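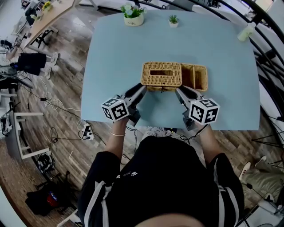 Both grippers at the wicker box, cube tags up top.

Right, quick one as I've got to be out by six and the export is still chugging away. I promised in the last post I'd write up the tag tracking and then didn't for most of October. So. Tag tracking.

Short version for anyone new. Two hand-held grippers, a cube of fiducials on each, a head camera looking down. We want the pose of each gripper at every frame so the policy has something to learn from. Cube instead of a flat tag so that you nearly always have at least one face pointing at the camera. Lovely idea. Gave me 3 weeks of grief.

The grief was the flips. If you only see one face of the cube, and it's small or nearly square on, there are two poses that explain the corners almost equally well. The solver picks one. Next frame, it picks the other. On the plot you get a nice smooth line that suddenly jumps to a mirror world and back again. The position is hardly wrong at all but the rotation is nonsense, and then anything you train on it twitches.

What I was doing: solve each face on its own, take the one with the lowest reprojection error, move on. This is what I wrote on day one as a placeholder and you know how that goes. The error for the good pose and the bad pose often differ by less than the corner noise, so "lowest" was basically a coin toss.

What I do now: all the visible corners from all the visible faces go into one solve against the full cube model. Two faces and the ambiguity more or less dies, as the corners aren't in one plane any more. When there really is only one face I keep both candidates alive and let the last good pose choose between them. If the last good pose is too old I don't choose, I mark the frame and leave it. Noémie Fraser told me to do this in the spring and I said it was overkill. Sorry Noémie.

Second thing - the cube model itself. I'd been assuming the tags sit dead centre on each face, and they don't, they're stuck on by hand (mine, mostly). A millimetre here, a small twist there. With separate solves it didn't matter much, with a joint solve it matters a lot becuase the faces start arguing. So now there's a little calibration: wave the cube slowly in front of the camera, turn it through everything, and a bundle adjustment works out where each face really is. Berwyn Nicholas wrote the first version in an afternoon and I spent longer than that breaking it. It wants about a minute of waving. If you swap a cube or knock one hard, do it again. Yes, even if it looks fine. Especially then.

Third, the head camera moves. Obviously, it's on a head. So gripper pose in the camera frame is only half of it, and for the other half I was leaning on the visual odometry, which is mostly good and then now and then very much isn't, usually when someone bends in close and the view is all hands and table. I tried feeding everything into one filter and it got worse. The odometry would wobble, the filter would believe it, both grippers would drift off together like they were on a tray.

Ended up storing left gripper relative to right gripper as its own thing. That one comes straight from the camera with no odometry in it at all, and for two-handed work on something like the wicker box it's what the policy cares about anyway. Malathi Kurian reran her training with the relative pose added to the inputs and says the left hand has stopped overshooting. One run, one seed, don't quote me.

Numbers, such as they are. I went back over the old set, roughly 2,000 clips, with the new code. Flips that last longer than a couple of frames: down to 11 clips in the whole lot. I watched all of them. Most are motion blur, where the tag smears and the corner finder locks on to rubbish. The rest are a hand or sleeve over the cube so only a sliver of one face is left. I'm just dropping those. Could be clever about it, not going to be.

Things still wrong:

Latency between the gripper width signal and the video. There's an offset, it isn't constant between sessions, and my fix is to line up the first open-close by cross-correlation. Works untill someone forgets to do the open-close at the start. Amr Hegazy wants a proper hardware sync and he's right, but that's a different budget.

Smoothing. I had a smoother running over everything and it was rounding off the contact moments, exactly the bits you want sharp. Turned it right down. Plots are uglier now, training doesn't seem to mind.

Viewer. It's slow. It loads the whole clip to show one frame. I know. It's on the list under "viewer is slow", where it's been since we were still at Prundwood.

Also somebody asked in the comments if they can have the code. Soon-ish. The calibration bit is clean enough, the rest has paths to my own laptop in it and a config file called final_final. Give me a few weeks. If you're doing your own in the meantime: log raw corners, not just poses! I only got to redo the old set because the corners were saved, and that was luck, I'd left a debug flag on.

Next post is meant to be about the planner side and why the arm takes the long way round to reach a lid. Might be short. Export's done, off.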